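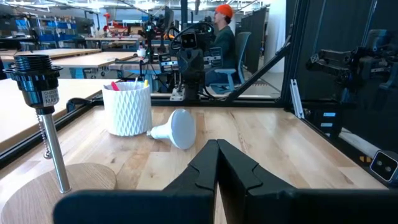
Replacing the bulb in a table lamp with a pull chain

I am responsible for the lamps on the shared benches at the Lornton workroom and wish to replace the bulb in one of them. The lamp has a round wooden base, a metal rod and a black threaded socket, with a small white label on the socket that includes the word CAUTION and also mentions a maximum. The replacement is a white bulb with a broad dome and a much narrower neck. Is the shape of a bulb relevant, or only the fitting and the wattage? The previous bulb was rated at 7 watts.

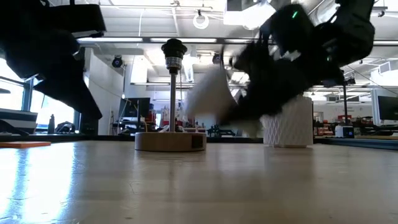 The lamp without its bulb, next to the faceted container.

Two replies

Reply from Stutis
The fitting and the wattage are the principal considerations. Please read the whole of the label and do not exceed the figure stated. Unplug the lamp before starting, as a pull chain does not show whether the socket is live. Insert the bulb straight and turn it clockwise until it meets light resistance. A wide bulb places more weight at the top of the rod, so confirm that the base remains steady when the chain is pulled.
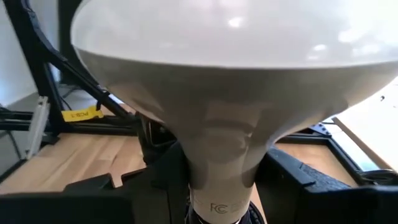
Hold the bulb by the neck while turning it, and do not apply force to the dome. If the lamp is intended for reading, a bulb of up to 400 lumens should be adequate.

Reply from Karix
Any bulb will do if it screws in. We have had 2 of the wide ones at Cheng House since November without difficulty. They do direct most of the light one way, which some people dislike.

This page has been viewed 797 times.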